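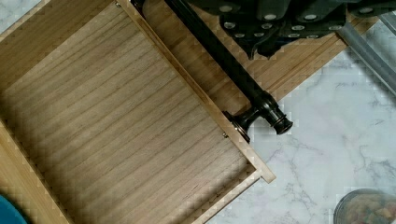 Open drawer with bar handle, wrist camera view.

Joridus issues second draft of practice note for household manipulation tasks

Joridus has released version 2 of its practice note on robot manipulation in kitchens and other domestic rooms. The note sets out how a workspace should be prepared, how an arm should approach cabinet hardware, and what has to be logged when a task is stopped before completion. Comments are open until the end of May.

The main change is in the section on handles. Version 1 treated all drawer pulls as one class. The new text separates recessed pulls, knobs and bar handles, and gives each its own approach rule. For bar handles, the gripper is to be aligned with the bar before contact, and the pull direction has to match the travel of the drawer to avoid side load on the mounting posts. A drawer that binds is to be released and the attempt logged as a stop. Increasing the pull force to free it is not permitted. 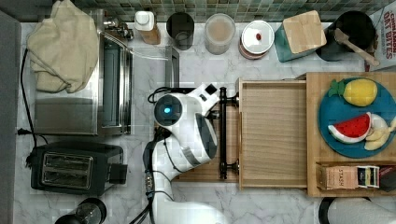
Fixed items near the arm are covered in a separate section. Appliances within reach must be recorded on a layout sheet before the first run of the day, along with the path of any power cord. Cables on the arm itself are to be checked through the full range of motion at reduced speed. Loose items may remain on the counter if the layout sheet lists them, a concession requested by operators who argued that a cleared counter does not represent a kitchen in use.

Modupe Igwe, who edited the draft, said the handle rules were based on a review of 558 logged drawer operations at the Gescombe test site. "Most of the stops came from misalignment at first contact," Igwe said. "The earlier version had nothing to say on that."

Wrist cameras are addressed for the first time. The note asks that the wrist view and at least one fixed view be recorded together on a common clock.

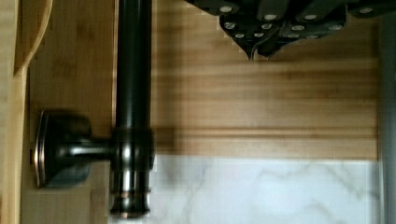 Faucets, knife storage and glass fronts are listed as keep-out items unless they are the subject of the task. The keep-out margin is left to the site, but it must be written down and may not be changed during a session. Tamsin Paewai of the Jokidville working group has filed a comment asking for a fixed minimum figure.

Sites claiming conformity will need 500 logged operations under the new rules and must keep the stop records for six months. Hongmei Cai, who is collating responses, said comments should cite the clause number and propose replacement wording. The logging form in the annex is unchanged from version 1.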